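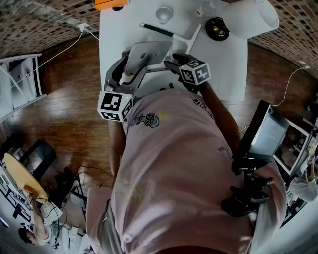
# Corpus Beroma de actas parroquiales

Imprimir | Enviar por correo electrónico

## Descripción

El corpus reúne 423 actas de bautismo y matrimonio procedentes del fondo Czarnecka, transcritas y normalizadas para su consulta en estudios de onomástica histórica. La transcripción estuvo a cargo de Teodor Baran; la revisión paleográfica, de Radosław Wilczyńska.

## Contenido

- `actas.csv`: un registro por acta, con signatura y folio.
- `nombres.csv`: formas originales y formas normalizadas.
- `lagunas.csv`: 74 pasajes ilegibles o dañados.

## Criterios

Se conserva la grafía del original. Las abreviaturas se desarrollan entre corchetes — salvo las fórmulas latinas fijas, que se mantienen abreviadas. En 42 actas la fecha se dedujo del orden de los folios y figura con la marca `ded`.

## Limitaciones

El libro segundo de Usow no está incluido.

## Uso

Se autoriza la reutilización con fines de investigación, citando el corpus y la signatura del acta.

Última actualización: 22 mar 2025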